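Saturday, 9 p.m.

Sock day! I have been looking forward to this all week, and I know how that sounds, but the first proper load of winter things is my favorite wash of the year. December means the wool drawer gets opened, and the wool drawer means the oval hanger comes out again.

I got it from Skivetti two winters ago and I still think it's the best 15 dollars I ever spent on laundry. White ring, crossbars, clothespins all the way around, and it hooks onto the tall wooden pole so everything hangs free with air on every side. Small things used to end up draped over the radiator and fall down behind it (I once fished out a glove in April!). Now they go up on the ring and stay up.
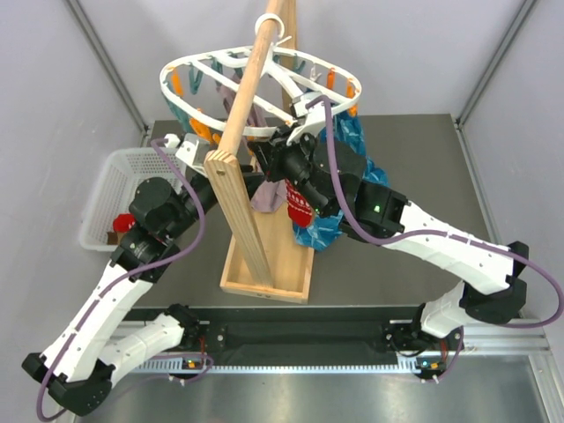

I like the orange pins best, though the teal ones have the stronger spring, so I save those for anything thick. Gregor Dunbar came by for coffee and told me I should pin socks by the cuff, because the toe gets a dent otherwise. Ross has always told me the toe. I tried some each way and will see what they look like tomorrow.

The red Christmas socks are my absolute favorites! Ross Cruickshank brought them back from the market in Cotlow, and they have white patterns knitted along them, little star or snowflake shapes and dotted lines, plus a bit of white fluff like a pom-pom. I was nervous about washing them at all. Cool water, the Atilley wool soap, no wringing, rolled up in a towel first. The fluff worries me most, so I'm going to leave it alone until it's bone dry and then give it a gentle brush with the old toothbrush.

I want to wear them on the train to Nkuna's, all 308 miles of it, with my boots off and a thermos. Must remember to ask whether she wants the blue pair I never finished.
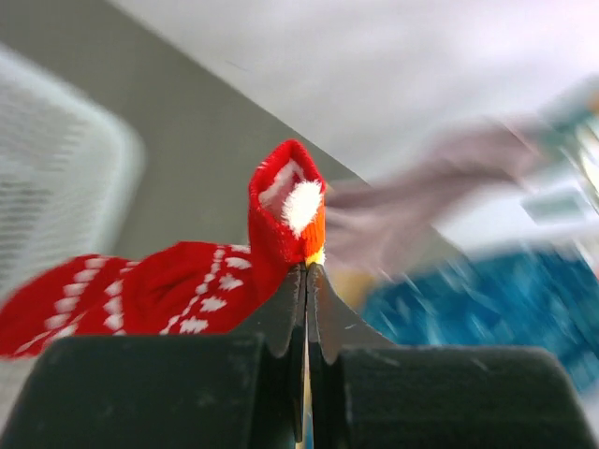

Sunday, for tomorrow

Take everything down after breakfast, match the pairs, check the cuffs against the toes. Buy more wool soap. Start the scarves!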